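Aus der Werkstatt: Neue Arbeitsregeln für die PC-Montagezelle

Seit Februar gilt für die Montagezelle in der Halle Skuna eine überarbeitete Arbeitsanweisung. Sie ersetzt die lose Blattsammlung, die bisher am Schaltschrank hing, und fasst zusammen, was wir beim Bestücken von Desktop-Gehäusen mit zwei Roboterarmen als gute Praxis ansehen. Die vollständige Fassung liegt im Projektordner Ovska. Für alle, die nur gelegentlich an der Zelle arbeiten, folgen die wichtigsten Punkte in Kurzform.

Ausgangspunkt ist immer dieselbe Aufbauform: Gehäuse liegend, Seitenteil abgenommen, Öffnung nach oben, daneben die graue Teileaufnahme. Die Platine bleibt im Gehäuse, der Prozessorsockel ist leer. Wer an einem anderen Aufbau arbeitet, legt dafür ein eigenes Blatt an und verwendet nicht die Punktliste der Standardzelle.
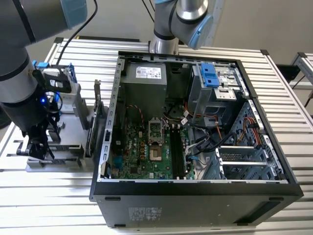

Vor dem Einschalten

Das Gehäuse ist vom Netz getrennt. Das Kabel wird abgezogen, der Schalter am Netzteil allein genügt nicht. Danach wird der Einschalttaster des Rechners kurz gedrückt, damit sich die Restladung abbaut. Das Netzteil selbst bleibt geschlossen, auch bei Altgeräten, die ohnehin zerlegt werden sollen.

Lose Leitungen sind das häufigste Problem in unserer Störungsliste. Von 38 Einträgen seit dem Umzug in die neue Halle gehen 20 auf ein Kabel zurück, das im Fahrweg lag oder sich beim Schließen der Finger verhakt hat. Die neue Anweisung verlangt deshalb, dass Laufwerks- und Lüfterkabel vor jedem Programmstart geprüft und bei Bedarf zur Seite gelegt werden. Kabelbinder sind erlaubt, Klebeband auf der Platine nicht. Wird ein Kabel nach dem Start umgelegt, beginnt die Prüfung von vorn.

Das Gehäuse darf sich auf dem Tisch nicht verschieben lassen. Zwei Anschläge in den Nuten reichen bei leichten Gehäusen aus, schwere werden zusätzlich von der Seite geklemmt. Geprüft wird von Hand und mit mäßigem Druck, einmal längs und einmal quer.

ESD-Schutz

Tischrahmen und Teileaufnahme werden getrennt betrachtet. Dass ein Metalltisch geerdet ist, sagt nichts über eine Kunststoffaufnahme, die darauf steht. Prozessoren und Speichermodule kommen erst aus der Schutzverpackung, wenn das Programm geladen und der Fahrweg freigegeben ist. Das Armband wird angelegt, bevor man in das Gehäuse greift, und am gekennzeichneten Erdungspunkt angeschlossen, nicht irgendwo am Blech.

Für die Greiferfinger gilt eine Reinigung nach 1000 Zyklen oder beim Wechsel des Bauteiltyps, je nachdem, was früher eintritt. Verwendet wird ein fusselfreies Tuch. Das Mittel aus dem Regal Siddiqui ist dafür freigegeben, andere Reiniger bitte erst anfragen — wir hatten bereits Rückstände auf einem Heatspreader.

Teileaufnahme und Reihenfolge

Jedes Teil hat auf der Aufnahme genau einen Platz. Die Plätze werden nicht getauscht, auch wenn ein Teil beim nächsten Lauf nicht gebraucht wird. Ein freier Platz bleibt frei. Das klingt kleinlich, aber die Arme fahren die gespeicherte Position an und prüfen derzeit nur, ob sich die Finger vollständig schließen.

Der Prozessor sitzt in seinem Halter mit dem Heatspreader nach oben. Er wird ausschließlich an den Kanten gegriffen.

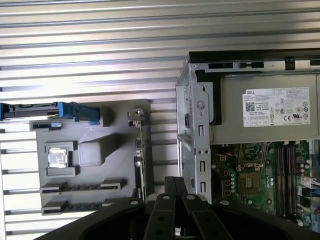

Beim Übergang von der Aufnahme zum Gehäuse fährt der Greifer zuerst senkrecht auf die sichere Höhe, dann seitlich und erst über dem Ziel wieder nach unten. Diagonale Fahrten sind über der Platine gesperrt. Das kostet pro Teil etwas Zeit und wird trotzdem nicht abgekürzt, auch nicht bei Vorführungen. Wer eine neue Zwischenposition anlegt, trägt sie mit Datum und Kürzel in die Punktliste ein und fährt sie einmal ohne Bauteil ab.

Bei Sockeln mit freiliegenden Kontakten ist besondere Vorsicht nötig. Der Prozessor wird abgesetzt und nicht eingedrückt. Meldet die Steuerung einen Kontakt oberhalb der eingestellten Ablagehöhe, wird der Lauf abgebrochen und der Sitz von Hand geprüft. Ein zweiter automatischer Versuch ist nicht zulässig. Speichermodule brauchen mehr Kraft, dafür gibt es ein eigenes Programm mit eigenen Grenzwerten. Die beiden Programme dürfen nicht gemischt werden.

Arbeiten mit zwei Armen

Im Einrichtbetrieb bewegt sich immer nur ein Arm. Der andere steht in Parkposition, also außerhalb des Gehäuses und mit offenem Greifer. Im Automatikbetrieb dürfen beide fahren, aber der Raum über der Platine ist jeweils nur für einen freigegeben. Die Freigabe wird im Programm gesetzt und nach dem Verlassen ausdrücklich zurückgegeben.

Eingriffe mit der Hand erfolgen nur bei stillgesetzter Zelle. Eine Pause im Programm zählt nicht als Stillsetzen. Als Grundlage für unsere Gefährdungsbeurteilung dienen wie bisher die Normen der Reihe ISO 10218; die hausinternen Regeln ergänzen sie und heben nichts davon auf. Wer Greifer, Finger oder Geschwindigkeit ändert, muss die Beurteilung neu ansehen lassen, auch wenn die Änderung klein wirkt.

Protokoll

Zu jedem Lauf gehört ein kurzer Eintrag: Gehäusetyp, Programmversion, Bauteile, Abbrüche. Bei einem Abbruch kommt dazu, an welchem Punkt der Arm stand und was vor dem Neustart verändert wurde. »Läuft wieder« ist kein ausreichender Eintrag. Die Protokolle werden 6 Monate aufbewahrt, solche mit Sachschaden länger.

Was noch offen ist

Für Gehäuse mit fest eingebautem Laufwerkskäfig fehlt eine eigene Regel zur Anfahrt der äußeren Steckplätze. Der Entwurf liegt vor, wurde aber erst an einem Gehäusetyp erprobt. Bis zur Freigabe werden diese Plätze von Hand bestückt. Ebenfalls offen ist die Frage, ob die Kabelprüfung künftig mit einer Checkliste am Bildschirm quittiert werden soll.

Die Einweisung dauert 20 Minuten und findet direkt an der Zelle statt. Termine stehen im Kalender von Brarnari unter »Montagezelle«. Alte Ausdrucke der Arbeitsanweisung bitte entsorgen und Änderungswünsche in die Liste im Ordner Ovska eintragen.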